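Bedwood Household Inventory Terms, data card

Version 5
Maintainer: Prakash Suvarna
Format: UTF-8 CSV, one term per row
Language: American English, with Spanish equivalents where available

Summary

Bedwood is a controlled vocabulary for small household goods. It contains 1,351 terms, each with a preferred label, optional alternate labels, a parent category and a short scope note. It was compiled for cataloging mixed lots at estate sales, in storage units and in donation intake, where one tray or box often holds items from several categories.

The vocabulary covers generic object names only. Brand names, model numbers and condition grades are out of scope and should be stored in separate fields.

Files

terms.csv: the main table, 1,351 rows
categories.csv: 36 top-level categories with sort order
spanish.csv: Spanish labels for 419 terms, keyed on term_id
CHANGES.txt: additions, merges and retired identifiers

Fields in terms.csv

term_id: integer, never reused after a term is retired
label: preferred label, singular, lower case
alt_labels: separated by a vertical bar, may be empty
category_id: foreign key to categories.csv
container: 1 if the object is normally used to hold other objects, otherwise 0
scope_note: free text, up to two sentences

The container flag describes the kind of object and says nothing about its contents. A tray is flagged 1 whether or not anything is in it. Contents are recorded as separate line items, with the container's line number in the parent_line field of the user's own inventory. Bedwood does not supply that field.

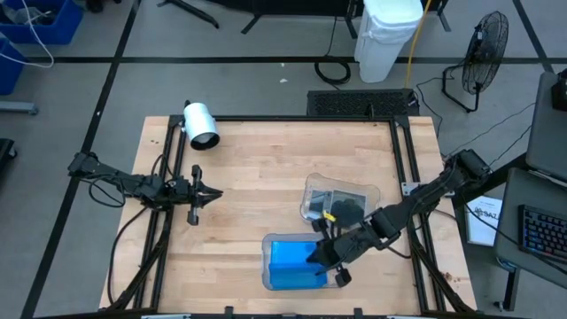
Fig. 1. Clear plastic trays on a butcher-block tabletop.

Sources

Labels were drawn from two earlier lists. Cestar supplied most of the kitchen, linen and hardware terms. Flusta supplied office and hobby terms, along with the original category tree, which was flattened to a single level in version 2. Where the two lists disagreed on a preferred label, the shorter one was kept and the other moved to alt_labels.

The Spanish labels come from the Ríos list and follow Mexican usage. Regional variants are not recorded.

Normalization

Plurals were reduced to singular except for objects always named in the plural (scissors, pliers, tongs). Hyphens were removed where a major dictionary allows the closed or open form. Color and material words were stripped from labels unless they change the kind of object: "cast iron skillet" is kept, "blue bowl" is not.

Known problems

Textiles are under-specified. "Cloth" is used for any flat piece of fabric that cannot be assigned to towel, napkin, rag or garment, and it has become a catch-all in practice.

Small electronics accessories are split between two categories. Chargers are under Office and extension cords are under Hardware. A merge is planned for the next version.

Nine alternate labels point to more than one term. Lookups on alt_labels should return a list and leave the choice to the cataloger.

Loading

Read term_id as an integer and all label fields as text. Some spreadsheet programs convert "1/4 inch plug" to a date on import. Set the column type before opening the file.

Updates

Releases are made each August. Corrections should give the term_id, the current value and the proposed value. Requests for new terms need a scope note and at least one parent category from categories.csv.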